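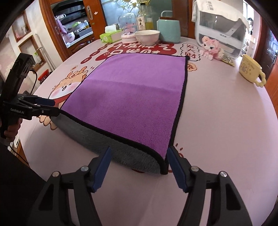
Fumatik pulls its towel-folding update after a timing fault, and I'm sorry it got out the door

FOR IMMEDIATE RELEASE
25 June 2018

Hello everyone. I run Fumatik, I write our press releases myself (you can probably tell), and I'd much rather be sending you the one about fitted sheets. That one will have to wait. We've withdrawn the January update for our Grodalitz folding bench, and every bench running it has been switched back to the older version or turned off. If you own one, or work beside one, please read as far as the part headed "What to do if you have a bench" before you put the kettle on.

The short version: the two arms on a Grodalitz bench learned to fold from recordings where the left hand and the right hand had slipped out of step with each other. Most of the time you'd never notice. With thick, two-layer towels you could notice quite a lot, and at one site an arm pulled on a towel that the other arm hadn't let go of, then swung past the line where it's meant to stop. No person was hurt. A mug was, and a stack of clean bath mats ended up on the floor.

What happened at Hrnčiar

Hrnčiar is a laundry that takes in towels and bedding from holiday lets, and they've had a Grodalitz bench since the very early wobbly days. They're patient people and they ring me when something looks off, bless them.

The bench was partway through a load of plush towels, the reversible sort with a smooth face and a fleecy back. The left arm took its corner nicely. The right arm took its corner too, lifted, and started bringing the edge across. The left should have opened its jaws at that point and it stayed shut. So now you've got two motors having a tug of war over somebody's beach towel! The towel came free of the left jaw with a fair bit of stretch in it, the right arm went with it, and it carried on over the yellow line painted on the benchtop and into the spot where the operator keeps her tea.

She'd stepped back to get a fresh trolley. I've thought about that a lot. The arms on these benches are light and they're slow, and I don't believe a knock from one would have done serious harm, but it was in a place where a person's hands could have been and where our own manual says an arm will never go. We told people that. It was wrong, and that's the bit I'm apologising for hardest.

The operator pressed the red stop and the bench stopped. Good. The stop button did its job, and so did the operator.

How we teach a bench to fold

For anyone new to us, we don't write out a fold line by line. A person sits down at a table with a gripper in each hand, picks up a towel by the corners and folds it, over and over, while both grippers record what they see and how far open the jaws are. We do it on ordinary tables in ordinary homes, with the tissues and the bottles and the bowl still sitting along the back, and a tablecloth under the lot. The pinch you can see on the left corner of that purple towel, with the other gripper open beside the near right corner, is a typical moment from the work: one hand holding, one hand open at its corner.

Laundry gets folded in real rooms and I've always liked that our recordings come from them. A patterned tablecloth is much harder going for a camera than a clean grey bench, and the harder going is useful.

A towel with a purple top and a grey fleece underneath is a lovely thing to learn from, by the way. The underside bulges out, the two layers don't sit quite edge to edge, and whoever is folding has to decide how much to grab. Get both layers and the fold works. Get one and you've got a mess on your hands.

So timing matters. A two-handed fold is a little conversation between the hands, and if you shift one side of it along, the bench learns a conversation that no person ever had.

Where the fault was

The fault was ours. I want that in writing before anyone starts blaming the hardware, and I'd be cross to see it reported otherwise. The grippers recorded what they were supposed to record. The trouble was in Tekesex, which is the program we wrote to line up the left and right recordings afterwards.

Tekesex looks for a starting mark in each recording and matches one to the other. In one batch it picked up the wrong mark on the right-hand side. We record at 30 frames a second, and when we went back through, the worst of the recordings had the right hand running 18 frames behind the left. That's more than half a second, and half a second is ages when you're holding a towel by the corners.

All up, 72 hours of folding had been through that version of Tekesex. Not every recording in there was bad, but we couldn't trust any of it until it had been looked at, so the whole lot came out.

Why didn't we catch it? We had a check, and the check was rubbish. It played each recording back next to its partner and looked for gaps. There weren't any gaps. Both hands were there from start to finish, both smooth, both perfectly tidy, and simply not happening together. A person watching would have seen it in a blink. We'd stopped having a person watch when we got busy over summer, and that was my call. I thought it was boring work that a program could do. It was boring work! It still needed doing.

And then there's the line on the bench. Stopping at that line was supposed to be a separate matter altogether, looked after by its own limit, whatever the arm thought it was up to. When we opened up the January update we found that the limit was only being applied to where an arm had been told to go. It wasn't being applied to where an arm had been dragged to. An arm under load from a stretched towel could go over. That's a second mistake sitting right behind the first one, and I'd say it's the more serious of the two.

What we've done so far

There are 19 Grodalitz benches out with customers on the January update. We've spoken to every one of those customers by phone and followed up by email. The benches we can reach over the network have gone back to the previous version. The others have been switched off at the wall by their owners, and we're visiting those in person.

The batch has been pulled from training and we're going through it by eye. Yes, all of it, and yes, I'm taking my turn with everybody else. I've now watched more towels being folded than I thought there were towels. Recordings that line up go back in. The ones that don't will be re-matched by hand, and if we aren't sure, they get binned.

Tekesex now compares the two sides at every point where both jaws are on the same piece of cloth, and it refuses the pair if the hands disagree. A person watches a sample from every session as well, and I've promised the team in front of witnesses that this won't get dropped next time we're flat out.

The limit at the line now goes by where the arm is. If it's pulled over, power to both arms cuts out and both sets of jaws relax. We've been testing this with wet beach towels and a fair amount of bad language.

What to do if you have a bench

Look at the little screen on the left leg. If the version line says January, turn the bench off at the wall and call us, even if you've already had a call.

If it shows the older version, you can keep using it. Please hold off on two-layer or fleece-backed towels for now and fold those by hand. Flat cotton towels, tea towels, pillowcases and serviettes are all fine.

Keep mugs, phones and fingers off the benchtop entirely while the arms are live, on both sides of the yellow line. I know the manual said the near side was safe. A corrected page is on its way in the post, so please pull out the old one and chuck it in the recycling.

Don't try to free a towel that both arms are holding. Press the red stop first and wait for the jaws to go slack.

If your bench has tugged, stretched or torn something, or an arm has gone anywhere that surprised you, tell us, however small it seemed. A couple of customers have since mentioned stretched hems that they'd put down to old towels. Maybe it was old towels. We'd still like to hear, and we'll pay for the damaged linen.

What happens next

I don't have a date for the replacement update and I'm not going to make one up to fill a paragraph. It'll go to Hrnčiar first, with two of us standing beside the bench, and it won't go any further until they're happy with it. They've been generous about the whole business, and they've asked me to mention that they are still folding towels, very fast, the old way.

Customers on a monthly plan won't be charged while their bench is off. You don't need to apply for that or fill anything in.

We'll publish the full write-up, including the parts of Tekesex that went wrong, once the review is finished. If you're a reporter and you'd like to see a bench, or try folding a plush towel with a gripper in each hand (it's trickier than you'd reckon), you're very welcome to come by. Ring ahead so we can clear a chair.

About Fumatik

Fumatik makes the Grodalitz folding bench for small laundries, and writes the Tekesex software used in training it. We're a small company and we answer our own phones.

Media and customer enquiries: please use the contact form on the Fumatik website and put "towel update" in the subject line so it lands in front of me.

ENDS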